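Wet bench notebook, 22 June 2023
Droppers, vials and the shiny board 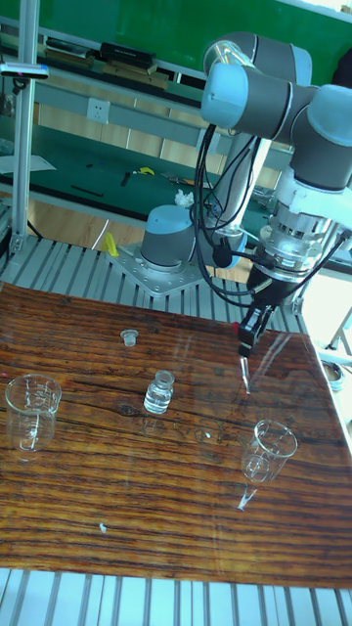

Glassware

Went through the small glass this morning because Nest wanted to know what we can lend to Listlow and what has to stay put. The beakers are fine, the printed graduations are still readable (the older set from Gwilliam went blank after a winter of hot washes, so I've been fussy about hand washing these). The narrow-neck vials are lovely to look at and a pain to fill! You have to get the dropper right over the middle, and if you rush it you get a drip down the outside and then a ring on the board.

Stoppers: please stand them up on the board, toward the back, when a vial is open. Tomás lays his on their sides and they roll. I found one under the sink on my hands and knees.

The board

I'm still fond of the wood-grain board, all that dark brown and orange streaking, but the gloss does make reading a liquid level harder. The glare on the right side is the worst of it. I tried reading a beaker there, then slid it left and got a different answer by 2 ml, so from now on I read on the left and crouch down to do it. Caradog says to throw a matte mat over the whole thing. Maybe, but then we lose the easy wipe-down, and I like being able to spot a drip right away.

Also little white specks keep turning up on it. Lint from the paper towels, I think? Switching to the Wutine cloths for a week to see if they stop.

Drop counts

Water, one glass dropper, plain room conditions. 438 drops into the beaker before I lost patience, and the level came out at nearly 20 ml, a bit less than I'd guessed. Nevzat wants 2,000 before he'll put a number on the sheet, so that's going to be a long afternoon with the radio on.

To do

Ask Cascombe whether they sell spare bulbs separately
Rinse droppers twice, tips down in the rack
Llinos has the good funnel, get it back
Redo the level readings on the left side and cross out the old ones on page 20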